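Praktikum Mobile und stationäre Robotik
Handout zu Versuch 3: Greifen und Umsetzen mit zwei Armen
Betreuung: Radomír Pešek
Stand: 09/06/2021

1. Ziel des Versuchs

In diesem Versuch soll Ihre Gruppe eine Rolle Klebeband greifen und zwischen Tisch, Abtropfgestell und Karton umsetzen. Die Arme werden von Hand ferngesteuert, die Aufnahmen benutzen wir im August für das Training im Projekt Nekenura. Darum ist es wichtig, dass die Bewegungen ruhig und vollständig sind. Eine schnelle Bewegung bringt keine besseren Punkte.

Bitte lesen Sie vor dem Termin das Kapitel über Parallelgreifer im Skript Vesel noch einmal durch, besonders den Abschnitt über Innen- und Außengriff. 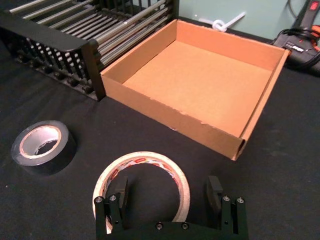
Für jede Gruppe sind 70 Minuten vorgesehen. In dieser Zeit sollen 14 gültige Durchgänge aufgenommen werden. Ein Durchgang ist gültig, wenn der Greifer am Anfang offen ist, das Objekt einmal gegriffen und einmal abgelegt wird und der Arm danach wieder in der Ruhelage steht. Durchgänge mit Abbruch werden nicht gelöscht, sondern im Protokoll mit „A“ gekennzeichnet.

2. Wahl des Griffs

Ein Ring kann auf zwei Arten gehalten werden. Beim Außengriff schließen die Finger um die Wand des Rings, beim Innengriff drücken sie von innen nach außen.

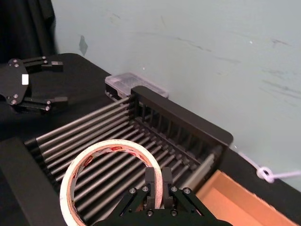 Der Innengriff verlangt eine genaue Ausrichtung, bevor die Finger Kraft aufbauen. Fahren Sie deshalb zuerst über die Mitte des Rings und senken Sie den Arm erst dann. Liegen beide Finger am inneren Rand der weißen Rolle an, so wie hier über den Metallstäben, dann prüfen Sie die Neigung der Rolle. Eine schräg stehende Rolle ist noch kein Fehler, aber Sie müssen die Neigung im Protokoll vermerken. Die Öffnungsweite wird in der Software Clokell langsam verändert, nie mit dem Schnellbefehl.

3. Anordnung der Objekte

Das Gestell und der Karton bleiben während der ganzen Sitzung nebeneinander. Verschieben Sie die beiden nur, wenn die Aufgabenkarte es verlangt. Wer den Karton aus Versehen berührt hat, richtet ihn vor dem nächsten Durchgang neu aus und schreibt eine kurze Bemerkung. 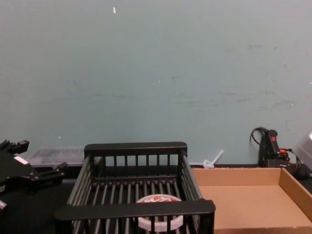
Abb. 3: Abtropfgestell und offener Karton, Ansicht von vorne.

Die Brustkamera und die Kameras an den Handgelenken laufen gleichzeitig. Kontrollieren Sie vor dem Start, dass alle Bilder im Programm Ravn erscheinen und die Zeitstempel übereinstimmen.

4. Auswertung und Abgabe

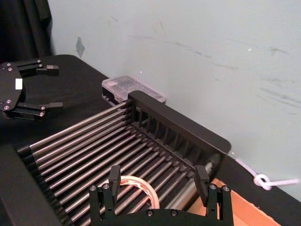 Lesezeit für diesen Abschnitt: 2 Minuten

Jede Gruppe gibt ein gemeinsames Protokoll ab. Es soll über 2 Seiten lang sein, ohne Deckblatt. Beschreiben Sie darin die Wahl des Griffs, die Ursachen der Abbrüche und den Einfluss der Unterlage. Auf den Stäben eines Gestells hat ein Ring weniger Auflagefläche als auf dem Tuch, und er kann beim Schließen der Finger kippen oder wegrutschen. Überlegen Sie, aus welcher Richtung der Greifer sich dann am besten nähert.

Fragen zur Vorbereitung:
Warum soll der zweite Arm in der Ruhelage offene Finger haben?
Welche Kamera zeigt den Kontakt zwischen Finger und Objekt am deutlichsten?
Wie ändert sich der Griff, wenn die Rolle schmaler ist als die Finger?

Die Antworten werden am Anfang des Termins mündlich besprochen. Das Protokoll senden Sie bitte als PDF an Radomír Pešek, mit der Gruppennummer im Dateinamen.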